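Titley library to replace lighting and ventilation controls over the winter

The public library in Titley will replace the lighting and ventilation controls on both of its floors, with work starting in November. The contract has gone to Zusidico, a building services firm that already maintains the boilers at the town pool.

The present controls date from the building's last renovation. Lights on the upper floor run on a fixed timer, and the air handling unit operates at one of two speeds regardless of how many people are in the building. Replacement circuit boards for the timer cabinet are no longer made, and a fault in August left the reading room without overhead lighting for 4 days.

Under the new arrangement, each room will have its own occupancy sensor and a carbon dioxide sensor mounted at head height. Fan speed will follow the carbon dioxide reading. Lighting near the windows will dim when daylight is sufficient and return to full output after dark. Staff will be able to override any room from a wall panel at the main desk. 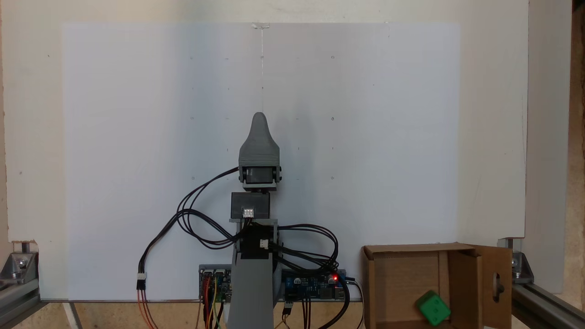
The fluorescent fixtures will be removed at the same time and replaced with LED units that have a color temperature of 3000 K. The tender documents called for a warmer light in the reading areas than in the workrooms, but the two bids with mixed fixtures came in over budget. A single type will be used throughout.

Wiring will be pulled through the existing ceiling trays where possible. The exception is the local history room, which has a plaster ceiling and no tray. Surface-mounted conduit will be used there, painted to match the wall. The Björklund map collection, normally kept in that room, will be moved to the basement store before drilling begins and will not be available to readers until the work is signed off.

The library will remain open during most of the project. The upper floor will be closed first, followed by the ground floor, and the children's section will use the meeting room in the meantime. Noisy work is limited to the hours before 10 a.m. Holds can be picked up at the Curnar Street entrance - the main doors will be locked while the lobby ceiling is open.

The existing heating system is not part of the contract. The radiators will keep their manual valves, and the boiler will stay on its current schedule. The energy saving target for lighting and ventilation combined is 20 percent, measured over the first full year of operation.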